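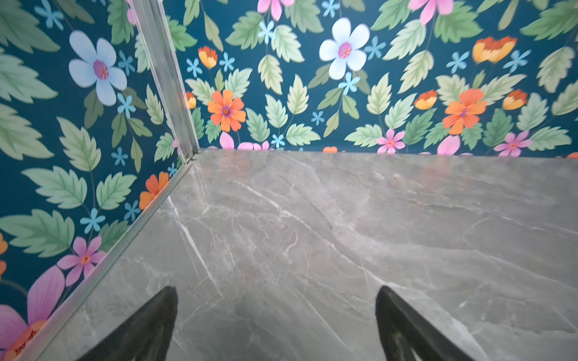
marblemouse
Hi everybody! I finally have my craft nook papered and I'm so pleased with it. Deep teal with big pale green leaves and orange daisy-type flowers, and a gray marble-look top pushed right up into the corner. My question is about the silver aluminum trim. Do I caulk where it meets the top, or leave it alone?

teal_and_tired
Oh, that paper is a joy! I'd caulk it, clear, the thinnest bead you can manage. Mine went unsealed and beads rolled into the gap for years.

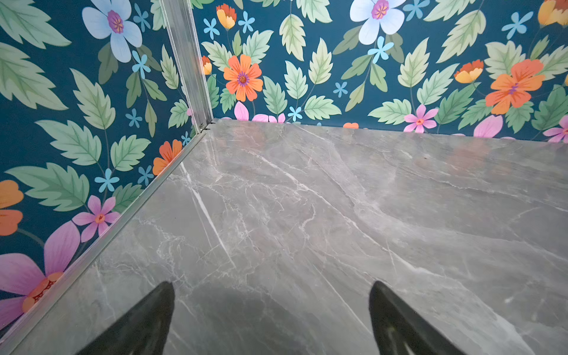
oldsander
I'll disagree, kindly. Metal moves a little with the seasons, and caulk on a shiny strip collects dust and looks gray by September. I left 19 feet of it bare in my shop in Adville and just run a soft brush along it.

teal_and_tired
Well, a shop isn't a sewing corner – but fair enough, the brush is a good idea.

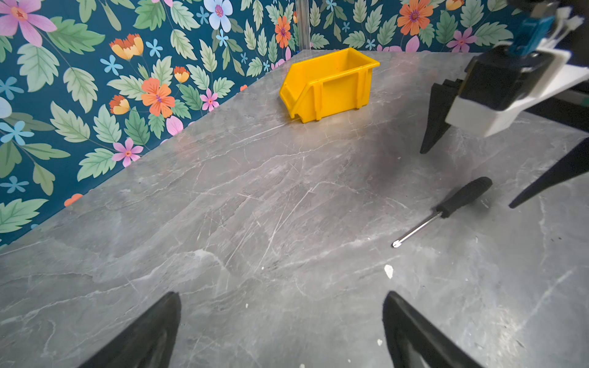 marblemouse
Thank you both, I think I'll hold off on the caulk for now. I do want to get my small tools sorted first, and I'm torn between yellow open-front bins and a drawer unit from Kodeo. I love being able to grab a Phillips screwdriver without digging.

oldsander
Bins, every time. Put a scrap of felt under them though, those tops scratch easier than you'd think.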